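Bags, bags, bags: getting the shopping home in one piece

Posted October 10, 2020

I've had so many messages since the piece on onion storage that I've decided to do a whole page on the bit before that, the bags themselves! I love this subject more than is probably reasonable. A good bag routine saves your tomatoes, your shoulders and quite a lot of grumbling in the car park, and hardly any of it costs money.

Start with the drawer

Everybody has the drawer (or the cupboard, or the bag hanging off the back of a door with forty other bags stuffed into it). Tip the lot out on the floor. Put the thin crinkly ones in one heap, the thicker glossy carriers in another, and anything in cloth or net in a third. Hold the plastic ones up to the window as you go. If you can see pinpricks of light along the bottom seam, that bag is finished with food, though it will still line a small bin very nicely.

Check the handles too. A handle on its way out goes pale and stretchy where it joins the bag, and you can feel it thinning between finger and thumb. Once it has gone like that it will drop your jars on the pavement, and it always picks the day you've bought beetroot.

Folding

I fold mine into triangles and I will defend triangles to anyone. Flatten the bag on the table, smooth the air out from the bottom upwards, fold it lengthways into a strip as wide as your hand, then flip the corner over and over from the bottom end like a samosa. Tuck the handles into the last pocket. A triangle weighs nothing, stays shut and will go in a coat pocket. Do keep a couple in every coat!

If you can't get on with triangles, roll them. Same strip, rolled up tight from the bottom, with one handle looped round the middle. Rolls are quicker to do and they take up more space, so they suit a glovebox better than a pocket.

Thick glossy carriers don't fold small however much you lean on them. Stand those up like files in a shoebox.

How much is too much

I got the luggage scales out in June and weighed everything as I unpacked it, which kept me happy for a whole afternoon. My potatoes came to 800 grams, the apples 332 and a bunch of carrots with the tops on 154. None of that sounds like much, but add a couple of tins and a bottle of squash and you have a bag that digs into your fingers before you reach the bus stop. My own limit is 3 kilos per bag. After that I start another one, and I carry one in each hand so I'm not walking home lopsided.

If the handles do bite, wrap a folded tea towel round them. A short length of old garden hose slit down one side is even better, and I've got one living permanently in my rucksack.

Packing order

Heavy and hard at the bottom, which you know already. The part people miss is the sides. Round things roll, so wedge them: a row of potatoes down one side, carrots down the other, and the apples can't go anywhere. Mushrooms, soft fruit and salad travel on top or in their own bag. Bananas hang over the edge if they'll stay there.

Eggs, I put in last and carry upright, and I don't trust anyone else with them.

Raw meat and fish get a bag to themselves every time, and always the same one. Mine has a big cross on it in marker pen. It never gets used for anything we eat without cooking, and when it looks tired it goes in the bin and another one gets the cross.

At the veg stall

The market at Idstead is where I do most of mine, and picking your own loose veg is one of the great pleasures of the week. Open the bag before you get to the front! Those slippery plastic ones cling to themselves, and if you're standing there with a cauliflower under your arm you'll never find the opening. Rub the top edge between your palms, or blow on it, and it'll come apart.

Hook one handle over your wrist and hold the other out to the side, and you'll get a nice wide mouth to drop things into. Keep the bag off the display while you do it. I've seen a swinging carrier take out a whole pyramid of plums.

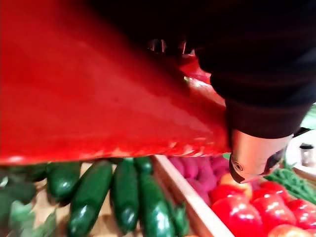 Go round once with your hands empty, as well, before you buy anything. The best of the greens might be at the far end, and it's miserable to squash the first lot under something you only spotted later. Buy the roots first, then the firm fruit, then leaves, then herbs.

Don't knot the bag for the trip home. Veg sweats in a tied plastic bag, and a warm boot makes it worse. Leave the top loose and get everything out as soon as you're in.

Unpacking

Plastic is for carrying and I don't like it for storing. Potatoes go into paper or a dark cupboard, well away from the onions. Carrots keep beautifully in the fridge if you twist the tops off and wrap them in a barely damp cloth. Salad leaves want a lidded tub with a sheet of kitchen paper in the bottom, and change the paper when it feels wet. Tomatoes sit on the windowsill in our house, stalk end down, and they taste so much better for it.

Washing the bags

Cloth ones go in with the towels. Plastic carriers that have only held veg can be turned inside out and wiped with warm water and a drop of washing-up liquid, paying attention to the corners where the soil collects. Hang them over a wooden spoon stood up in a jar and they'll dry overnight. Never fold one damp. I did that once with a big carrier, forgot it until the next month and the smell when I opened it was extraordinary.

A bit of sticky residue from a price label comes off with cooking oil on a cloth. Leave it five minutes, rub, then wash the oil away.

Using up the old ones

Shoes in a suitcase, wet swimming things, kneeling on at the allotment, covering a bike saddle, keeping a paint roller soft between coats (wrap it tightly and press the air out). Bright ones are good tied to canes over the seed beds, the rustling seems to bother the pigeons for a week or so and then they get used to it, so move the canes about. When they really are in shreds, look for the soft plastics bin. Ours is at the Dernwood end of the car park, next to the bottle bank.

Next time I'm doing jars and lids, so do send me your tricks for getting the smell of pickle out of a lid, I've tried bicarb and sunshine so far and the sunshine is winning.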